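Notebook entry, 4/6/24
Packing bench, Rekano workshop
Entered by: Adaeze Isah

Purpose: to settle how the clear bags are to be handled at the bench before the Fonungate order is prepared. Sandrine Bodin has asked that the method be written down ahead of the May review.

The bag stock was checked against the delivery note. The note gives 525 bags; the shelf record gives 334 remaining. The difference agrees with the sheets for the last two Shehu orders, and no correction was made.

Bags are to be laid flat on the tabletop before they are opened or filled. They crease easily, and a creased bag is hard to read a label through. Work should be kept to the middle of the table, clear of the cable hole near the far edge.
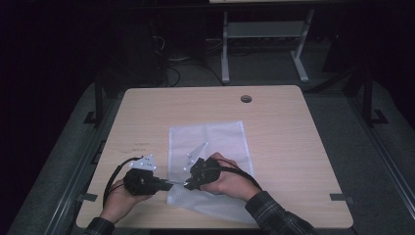
Small parts go in first, then the printed card, face up. Air is pressed out from the closed end toward the mouth. A bag with a split seam is set aside and entered as waste, even where the split is short.

S. Bodin prefers that filled bags be stacked no more than 8 high. I have adopted this figure for now. Taller stacks slid during the Rikex order and had to be squared up again before boxing.

The marks on the left side of the tabletop are to be cleaned off with a damp cloth. If they remain, leave them; no solvent on this surface.

Outstanding: reorder of 1000 bags, same size. Request form with S. Bodin for signature.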